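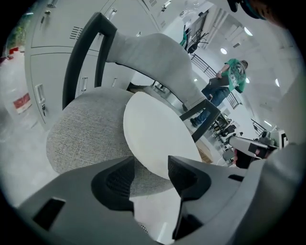 Wrist view from the hand-held gripper, jaws at the white disc, gray cushion behind.

Flat disc against fabric: change the fingers or change the lens?

Posted by Rurkthorpe

I'm comparing two finger sets on a hand-held gripper before we commit one to the arm. Set A is the stock molded pair with the slots and the pointed tips. Set B is a flat-pad pair from Bustora. The task is to take a smooth white disc off a round chair cushion and put it back.

Over 400 trials per set, A completed 205 and B completed 611 once I counted retries, so the totals don't compare directly. I know that is a bookkeeping problem and I'm rerunning it. My real trouble is the camera. With the wide lens the fingers take up the whole bottom of the image, and the lockers on the left bow badly. Would a narrower lens help, or do I lose the contact point?

Harish Pal

Keep the wide lens until the finger test is finished. If you change both you won't know which one moved the numbers.

The bowing is normal for that field of view and calibration will handle it. Use a fisheye model — the standard pinhole model with radial terms fits poorly near the corners, and the corners are where your fingertips end up when the jaws open. Check reprojection error there separately from the center.

On the fingers: pointed tips are good for getting under an edge and bad for holding a flat part at an angle. In your picture the disc sits tilted between the right jaw tip and the cushion. Fabric gives under load, so a pad with a thin front lip will probably do better than either set. Log first-attempt success and retries in separate columns.

grultside_612

narrower lens worked ok for me but i had to move the mount back. no idea on fisheye

Shukla

Agree with Harish on changing one thing at a time. Two additions. Fix the exposure by hand, as ceiling lights in view will pull auto exposure down and the dark fingers lose all detail. And put a strip of matte tape on each fingertip — dark gray jaws over gray fabric give a tracker very little to work with.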